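Search products... Search Clear

Nam Dry Spice Rub for Fried Rice, 60 g tin

I started mixing Nam because I was fed up with fried rice that tasted of soy sauce and nothing else. My first go was dreadful (far too much star anise, the whole flat smelt like a sweet shop), but I kept at it on and off for a winter and batch 14 is the one I still make. It's a dry rub, quite coarse, and it's meant to go in near the start so the heat can wake it up.

In the tin: coriander seed, dried garlic, white pepper, ginger, mild chilli, toasted sesame, a little star anise (a LITTLE) and sea salt. I toast and grind everything in our unit at Albridge and pack it the same afternoon. The label has the packing date written on by hand, so if you can't read it, that's my handwriting and I'm sorry.

How hot is it? Not very. My mum eats it and she thinks black pepper is showing off. If you want proper heat, the Skevico chilli flakes are on their own page and the two get on very well together. 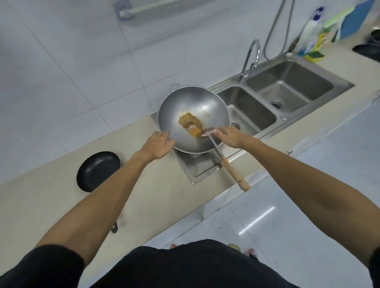 How I use it

One level teaspoon for every 300 g of cooked rice. Cold rice, please, from the fridge, broken up with your fingers so there aren't any big lumps hiding in it. Get your oil hot, put the rub in first and count slowly to 5, then tip the rice in on top and keep it moving. If the rub starts to look dark before the rice is in, you've had the heat too high and it'll taste bitter – wipe the pan out and go again with a fresh spoonful. I've done it plenty of times while trying to answer the phone.

Salt at the end, if at all. There's already salt in the rub and soy sauce brings its own, and I get a message most months from somebody who added both and then a stock cube as well!

It isn't only for rice, either. Firm tofu likes it very much: press the tofu, crumble it, fry it until the edges go crisp and then add the rub right at the finish with a splash of water. Minced pork or turkey is the same idea. I also put it on roast cauliflower, in scrambled eggs, and on buttered toast when there's nothing else in. 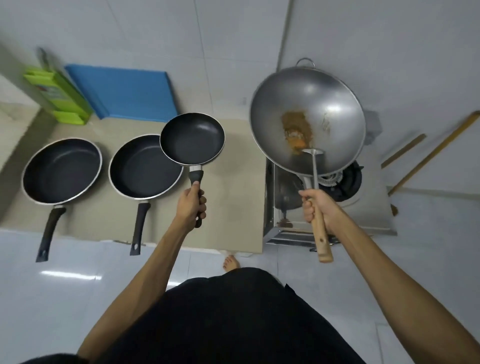
Eggs are the one thing I'd do separately. I used to scramble mine in with the rice and they always went grey and sad, so now I cook a thin omelette on its own, roll it up, slice it and drop the ribbons over at the last minute. A pinch of Nam in the beaten egg is plenty. Benoît Guillot, who stocks us at his deli in Nusmont, does his with spring onion and a bit of butter and sells it in a baguette at lunchtime. I was doubtful. I had two.

A word on pans while I'm here, as I do get asked. Any wok or deep frying pan will do the job. The rub is coarse enough to scratch at a delicate coating if you really scrub it about with metal, so go gently or use a wooden spoon in anything you're fond of.

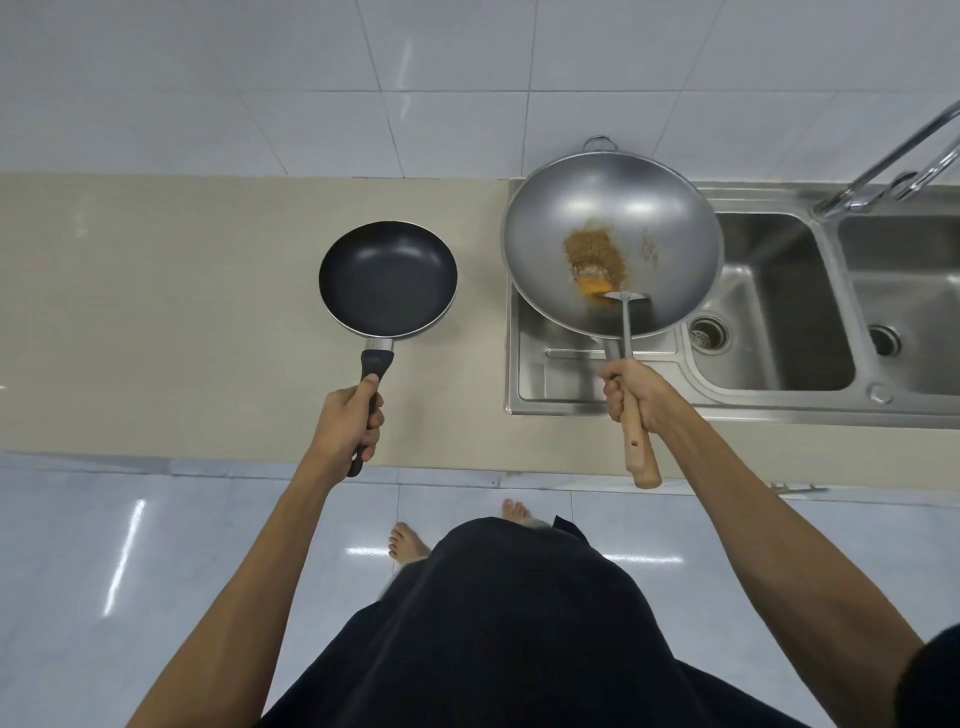

A small frying pan in one hand, a spatula for the wok in the other.

Storage and keeping

Keep the lid on, keep it out of the sun, and don't shake it straight over a steaming pan. Steam gets into the tin and the whole lot sets like cement. Spoon it out instead. If it does clump, break it up with a fork, it's still fine to eat. I'd finish an open tin within a few months – it won't go off after that, it just gets a bit quiet.

Allergens: contains SESAME. Packed in a unit that also handles mustard and celery. No nuts on the premises. Suitable for vegans.

Refills come in a 300 g paper bag and work out a good deal cheaper than buying tins, so if you get through it like I do then go for those. You'll want a jar with a tight lid for the bag to live in. 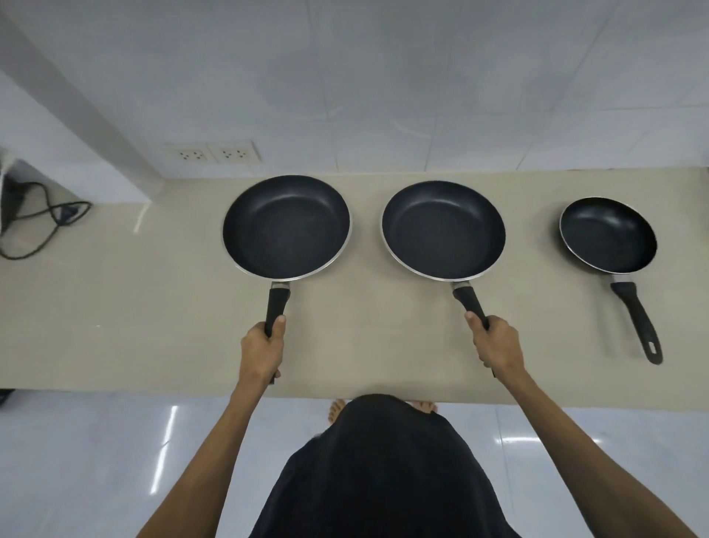
Postage is the same however many tins you order, so it's worth roping in a friend. I post everything myself and try to get parcels out the day after you order, a little slower in the week of the Nusmont market. We ran short of tins in February and a few of you had refill bags sent instead, thank you for being so nice about it. Tins are back in stock as of March 6, 2020.

If yours turns up dented, send me a quick message with your order number and I'll pop another in the post. Keep the dented one, the rub inside will be fine.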